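为什么毛绒布摸起来是软的

冬天钻进被窝的时候，你可能会先用脸去蹭一蹭毯子。毛绒毯子软软的，蹭上去有一点痒，过一会儿就暖和了。床单也是布，校服也是布，为什么只有毛绒布是这种感觉？这一篇就讲毛绒布：它的毛从哪里来，为什么会让人觉得暖，平时怎么洗、怎么叠、怎么收。

布是怎么来的

先说普通的布。找一件旧衬衫，把布边拉近了看，会看到很多细线，有横的，有竖的，一上一下地穿在一起。横的线叫纬纱，竖的线叫经纱。用这种办法做出来的布叫机织布，表面比较平，拉不太动。

还有一种办法是把线弯成一个一个小圈，再让圈和圈互相套住。妈妈或者奶奶织毛衣用的就是这个办法。这样做出来的布叫针织布，T恤和袜子大多是针织布，拉一拉会变长，松手又缩回去。

毛绒布也要先有这样一层底子，叫底布。底布负责结实，毛负责柔软。如果你有一块毛绒布，可以把毛往两边拨开，看看根部，那里就是底布。

毛是怎么长上去的

毛绒布的毛当然不会自己长。工厂里常用的办法有两种。

第一种叫拉毛。机器上有一排滚筒，滚筒上有许多很细的弯钢针。布从滚筒上经过，钢针把布里的细纤维一点一点钩出来，布面上就起了一层绒。抓绒外套的绒就是这样做的。拉出来的绒有长有短，所以后面还要用刀剪一遍，剪齐了才好看。

第二种是在织布的时候就多加一组线。这组线不好好躺着，而是在底布上留出一个一个的线圈。如果让线圈留着，就是毛巾布。如果把线圈从顶上剪开，一个圈变成两根站着的毛，就是绒布。站着的毛越长，布就显得越厚。

毛的原料也有好几种。羊毛是从羊身上剪下来的，棉花是从地里摘的，涤纶是工厂做出来的。现在家里的毛绒毯子很多是涤纶的，比较轻，干得也快。想知道自己的毯子是什么做的，可以找缝在边上的小标签，上面会写。

为什么会暖和

很多小朋友以为毛毯会发热。毛毯自己不发热，发热的是你的身体。

人的身体一直在往外散热。如果周围的空气不停地流动，热就会被带走，人就觉得冷。毛绒布的毛和毛之间有许多小空隙，空隙里装着空气。这些空气被毛挡住，不容易跑动，热也就走得慢。所以一床毛毯刚盖上的时候是凉的，要等一会儿才暖，那是你的身体把毛里的空气慢慢焐热了。

同样的道理，毛绒布被压扁以后就没有那么暖，空隙变小了，里面的空气也少了。毯子在柜子里压了一个夏天，拿出来先抖几下，让毛站起来，再盖就好得多。

颜色为什么会变

用手在毛绒布上从左往右抹一下，再从右往左抹一下，会看见布的颜色一会儿深一会儿浅。颜料没有变，变的是毛的方向。毛朝着你的时候，光照到毛的侧面少，看上去颜色深；毛背着你倒下去，光从毛的侧面反射出来，看上去就浅。有些布朝哪边抹都差不多，那是因为毛很长很软，本来就东倒西歪。

布堆起来的时候也是这样。鼓起来的地方，毛尖接到光，比较亮；凹进去的褶子里光少，比较暗。画画的时候可以用这个办法：画一块绿色的毛绒布，要准备深浅好几种绿，边上再画一些短短的毛，不要把边画成一条光滑的线。

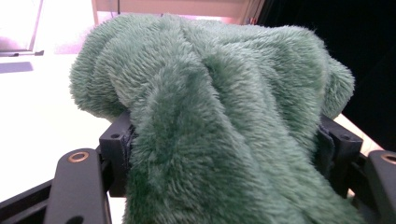
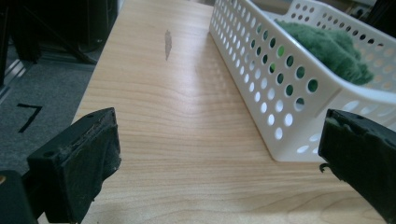
动手整理

绿色的绒布堆在一起，褶子很深，边上一根一根的细毛都看得见。白色的篮子是塑料的，四壁上有一排一排的圆孔。下面要讲的叠布和收布，用的就是毛绒布、桌子和有孔的篮子，家里有类似的东西就可以照着做。

先把桌面擦干净。毛绒布很容易沾东西，饼干渣、铅笔屑、头发都会钻到毛里去，沾上以后要一点一点捡。擦完要等桌子干。

叠小块的毛绒布，步骤如下：

1. 把布铺在桌上，毛朝上，用手掌把四个角推平。
2. 捏住左边的两个角，对到右边的两个角上。
3. 用手从折边往外抹，把里面多余的空气赶出去，不要用力压。
4. 捏住下边，往上对折。
5. 如果还是太大，再折一次。
6. 竖着放进篮子，折边朝上。

为什么要竖着放呢？平着一块一块摞起来，最下面那块会被压扁，想拿它的时候还得把上面的都搬开。竖着放，每一块都能看见，抽出来也不会弄乱旁边的。篮子不要塞满，要能伸进去一只手。

大毯子一个人不好叠，要两个人一起。一人拿两个角，面对面站好，往后退，直到毯子拉直。然后两个人都把左右手里的角合到一起，再往中间走，把手里的角交给其中一个人，另一个人弯下腰拿起刚刚折出来的那条边。再退，再合。第一次做容易转错方向，毯子会拧成麻花，松开重来就可以了。

篮子上为什么有孔

收纳篮的孔有好几个用处。一是通风，布里如果还有一点潮气，可以从孔里散出去。二是省料，有孔的篮子用的塑料比没孔的少，拿起来也轻一些。三是方便看，不用翻就大概知道里面装了什么。

有孔的篮子也有不合适的时候。小珠子、回形针、图钉会从孔里漏出来。收这些东西要用没有孔的盒子。判断的办法很简单：拿一样东西比一比孔，东西比孔小，就换盒子。

怎么洗

洗之前先看标签。标签上有一个像水盆的图案，盆里写着数字，那是水的温度。盆上画了叉，就不能用水洗。看不懂可以请大人一起看。

涤纶的毛绒布用凉水或者温水洗，水太热，毛会卷起来，变得一团一团的，以后梳也梳不开。羊毛的更怕热水，会缩小。洗的时候翻过来，把有毛的一面放在里面，和牛仔裤、带拉链的衣服分开。

洗完不要拧，提起来轻轻抖几下，摊开晾。等到半干，用软毛刷子顺着一个方向刷一遍，毛就会重新站起来。全干了再收。没有干透就放进柜子，会有霉味。

掉毛和起球

新的毛绒布常常会掉毛。剪绒的时候会有一些短毛留在布里，没有固定住，洗过几次以后会少很多。穿了黑裤子坐在新毯子上，起来时裤子上沾了一层毛，用一段胶带粘一粘就行。

起球是另外一回事。布面经常摩擦的地方，比如袖口和外套的腋下，毛会互相缠住，越缠越紧，变成小球。小球不要用手揪，一揪会把旁边好的毛也带出来。可以请大人用去球器或者小剪刀贴着布面剪掉。

为什么会噼啪响

干燥的冬天，晚上脱抓绒衣的时候，有时会听见噼啪的声音，关了灯还能看见小火花。这是静电。两样东西互相摩擦以后，表面会带上电，电积多了就会一下子跑掉，发出声音和光。涤纶比较容易这样，棉布就少一些。屋里放一盆水，空气不那么干，静电也会少。

试一试

找三块差不多大的布：一块毛绒布，一块毛巾，一块旧床单布。再找三个一样的玻璃杯，请大人倒进一样多的温水，用三块布分别把杯子裹住，杯口也盖上。过十五分钟，打开，用温度计量一量，把数字记在本子上。想一想，哪一块布里藏的空气最多？

第二个试验不用水。在毛绒布上撒一小撮碎纸屑，把布提起来抖，数一数抖几下纸屑才掉光。换成床单布再来一次。做完把纸屑扫干净。

小词典

底布：毛绒布下面托着毛的那一层。
经纱、纬纱：机织布里竖着和横着的线。
拉毛：用细钢针把纤维钩出来，让布面起绒。
涤纶：工厂做出来的一种纤维，轻，干得快。
静电：摩擦以后留在东西表面的电。

下一篇讲绳子，会说到麻绳、棉绳和尼龙绳有什么不一样，还有三种常用的绳结怎么打。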